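Teaching a gripper when to shut up: my project report

Course project, final write-up
By Osaze Aliyu
Friday, November 20, 2020

So this is the report for my half of the Lekar project. Meifang Bai did the other half (the camera calibration stuff) and her report is separate, go read it, it's better organized than mine. What I worked on is the bit of software that sits between "we recorded somebody moving a gripper around" and "we have data a policy can learn from." If that sounds boring, I thought so too in August! It ended up being the part of the whole thing I like most.

Quick background for anyone from the other sections. We collect demonstrations with hand-held grippers. A person holds one in each hand, does a chore, and a camera on the tool records what the jaws see. Later you work out where the tool was at every moment, how open the jaws were, and you train on that. My job was the opening and closing. More exactly, I wrote a tool called Pietrzak (named after the street the lab kitchen looks out on, no deeper meaning) that takes a recording and cuts it into pieces: reaching, closing, holding, releasing, doing nothing.

Why the doing nothing matters

The first version of our policy was trained on everything, uncut. It loved to wait. It would drive up to an object, open the jaws very nicely, and then just hang there like it had forgotten why it came into the room. Kosmas Gavalas, who was our TA, said to go look at the training data before touching the network, and yeah, he was right. People pause all the time. They look for the next thing, they shift their feet, they talk. All those seconds have open jaws and almost no motion, and the network learned that open jaws and no motion is a great way to spend your day.

So the plan was to find those pauses and throw most of them away. Most, but not all — you do want a little settling time before a grasp or the thing gets jerky. I ended up keeping 2 frames on each side of a pause and dropping the middle.

How it works

There are two signals. One is jaw width, which I get from the image. The jaws are always in nearly the same spot in the view, so I crop that strip, find the blue tips by color and measure the gap between them in pixels. The other is tool speed, which comes out of Meifang's tracking. Then there's a tiny state machine on top, and it really is tiny, I wrote it on the bus. Slow and open is idle. Moving and open is reaching. Gap shrinking is closing, and so on. A state has to last a minimum time before I believe it, otherwise you get confetti.

Color thresholds were a pain. Blue tips are easy over a bare gray desk, which is of course where I tuned everything. Then we started on home recordings and the thresholds fell over, mostly from bedding and packaging and people's laundry. I switched from one fixed blue to a blue that gets re-estimated at the start of each recording, using the two places where the jaws have to be. That fixed most of it. I also mask out everything above the linkages now, so a blue thing at the far side of a room can't count as a jaw.

The second problem was the other hand. With two grippers, tool number two keeps wandering into the view of tool number one, and it has blue on it as well. My code would see three blue blobs and pick the two biggest, and you can guess how that went. The jaw gap would suddenly jump to something physically impossible. Aniela Śliwiński from the Ternelley group suggested just capping the gap at what the hardware can do, which took me five minutes and worked better than the clever thing I'd spent a week on. (The clever thing is still in the repo, in a folder called Prison, where it will stay.)
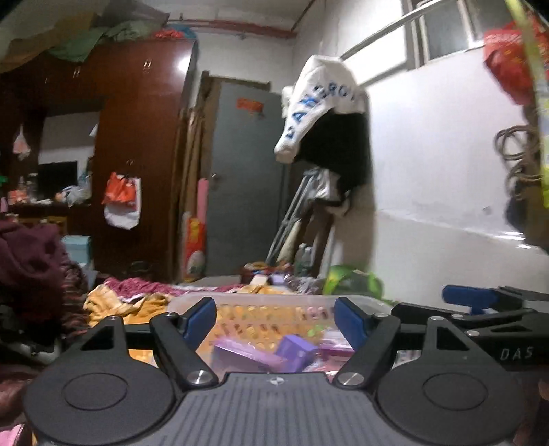 Figure 1. Jaws open in front of a filled plastic container, with the second gripper coming in from the right.

A view like this one is a decent test for both problems at once. You've got the two blue jaw pieces with a gap between them, and then more blue on the tool at the right. The old code hated this kind of thing. The new one looks only at the jaw strip and checks the width against the cap.

Results

I labeled 50 recordings by hand, which I don't recommend doing in one weekend. Between them they had 1603 state changes. Pietrzak gets the closings and releases right nearly every time. Reaching versus idle is shakier, because a person who reaches slowly looks a lot like a person who's thinking. Aleksandra Wilczyńska relabeled a few of mine without seeing my labels and we disagreed on exactly those same spots, so I feel a bit less bad about it.

After retraining on the cut data, the policy hangs around a lot less before a grasp. It does now sometimes close too early, and I think that's me trimming too hard right before the close.

What I'd do next

Make the trimming depend on what comes after the pause, so a pause before a grasp keeps more frames. Get rid of the color trick completely and train a small network for jaw width. And add a proper viewer, since right now checking a cut means scrubbing through video next to a text file, and Meifang has threatened to stop helping me if I send her one more text file.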